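Cold floor over an unheated crawl space – insulate from below or above?

Asked in November by mtlapale

We have a 540 square foot back room built over a vented crawl space. The floor is cold from October on. There are old fiberglass batts between the joists and half of them have fallen down. One contractor quoted 3,000 to redo it from below. Is that fair, and is fiberglass the right thing to put back?
Marisol Tlapale

2 answers

jodell_r
Get more quotes. My cousin paid 2,000 but his place was smaller. Fiberglass is fine if you staple it right.

Stada
I would not put batts back in a vented crawl space. They sag, and air moves through them.
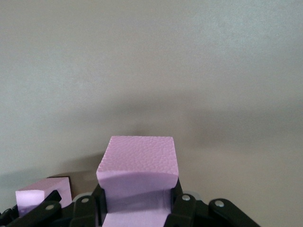

Rigid foam between the joists holds up better. Cut each piece a little narrow and fill the gap with canned foam. Extruded foam of the pink kind, with the fine pebbly texture on its face, can dent where you squeeze it, so push on it with a flat scrap of wood. Seal the rim joist first. Plan on 15 minutes per bay once you get going, longer where there are pipes.

Check with your building department about covering the foam. Some places want a fire barrier even in a crawl space.

Comment from mtlapale: Thanks. There is a drain line in two of the bays, so I may leave those for last.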